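Print this page | E-mail this page

Tile Sealers and Miracle Floor Cleaners: Your Questions

We get a lot of mail about floor products, most of it from people who have already bought one.

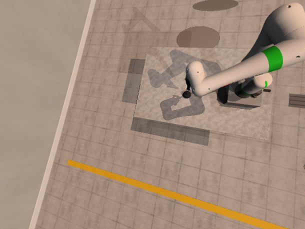 Our general view is that most tile floors need less done to them than the labels suggest. The answers below cover what readers ask most.

Does my ceramic tile need sealing?
Glazed tile, almost never. The glaze is the seal. If a salesperson tells you otherwise, ask what the product is supposed to soak into. Grout is a separate matter, and unglazed tile or natural stone may well need something.

A company called Gilmartin quoted me $600 for a "lifetime" grout treatment. Fair?
Whose lifetime? Ask for the warranty in writing and read the part about normal wear. In the copy a reader in Galham sent us, kitchens and entryways were left out, and those are the places grout gets dirty.

Bundar says its cleaner removes 95 percent of stains. Does it?
Which stains, and how old? The label doesn't say. We tried it on coffee and it worked. So did dish soap. On old grease in the grout, neither one did much.

Are steam mops safe?
On sound glazed tile, usually. On cracked grout or stone, we'd skip it. Check with whoever made the tile, not whoever made the mop.

How do I know if my grout is already sealed?
Put a few drops of water on it and wait several minutes. If the grout darkens, water is getting in. You don't need the $200 inspection.

Is vinegar all right?
Not on marble or limestone, ever. It can wear at cement grout too, so we don't see the appeal. Warm water and a mild cleaner will do for a weekly mop.

My floor looks hazy after cleaning. Should I buy a haze remover?
Try plain water first. Haze is often leftover cleaner, and another bottle may leave more of the same.

Do you sell or recommend a brand?
No. We turned down an ad from a sealer company last November and would do it again.

Contact Stullonness Home Notes | Copyright Stullonness | Back to top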